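3.2 Containers and serving items

The second part of our study deals with small sweets and the containers in which they are kept at home. In the interviews of the first part, many families in Ostdale told us that hard sugar candies are bought in one large package and then divided. One portion stays in a tin, another goes to a jar, and a small amount is put on a plate when a guest comes for tea. Levchenko has called this the "three places" habit, and we keep her term in this paper.

We chose star-shaped candies for all sessions. They are small, they do not stick to each other at room temperature, and their colors make it easy to see later which pieces moved from one container to another. The total stock was 3000 pieces, bought in one order from Citik. Before the first session Lukumay sorted out the broken ones, and they were not used again.

The containers were of two types. The first type is open at the top and wide, so a person can take candies with the fingers or with a spoon. The second type is a clear jar with a round metal lid that is screwed on. The jar protects the candies better against humid air, but it must be opened each time, and it can roll when it lies on its side. Figure 4 shows both types on the table, and also the tray with the plate and the mug. 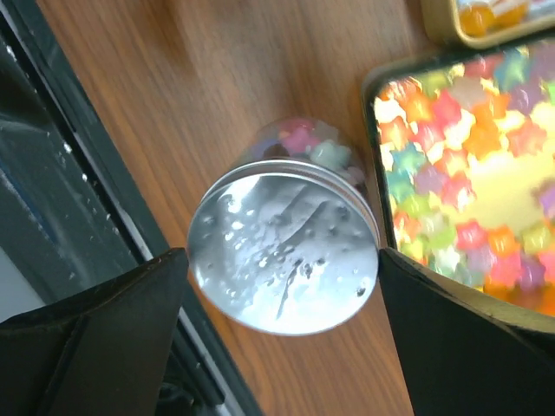
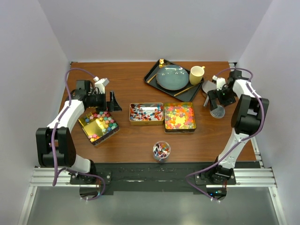 Figure 4. Containers and serving items on the wooden table. First picture: a closed jar on its side, with a tin of candies to the right of it. Second picture: the table with the tray at the back.

The serving set was kept the same in all sessions. We wanted it to look like a place prepared for one guest, and for this reason we took a plate and a mug of ordinary household size from the Maksymiv shop, and did not use laboratory dishes. In the pilot sessions we also tried a saucer, but the candies fell from it too easily, and we gave up this idea.

The position of the jar was a more difficult question. When it stands upright, its content is easy to reach after opening, and the families reported this position most often. However, in crowded cupboards the jar is frequently laid down on top of other things. We therefore included both positions. In the lying position the candies spread along the wall of the jar, and when the lid is removed a few of them can come out at once. We counted such pieces as spilled only if they touched the table.

Each container was weighed before and after the session, and the difference was compared with the number of pieces on the plate. For the jar, the lid was weighed separately. If the two values did not agree, the session was marked and its records were read again by the second author. The results for the tins are given in Section 4.1 and the results for the jars in Section 4.2.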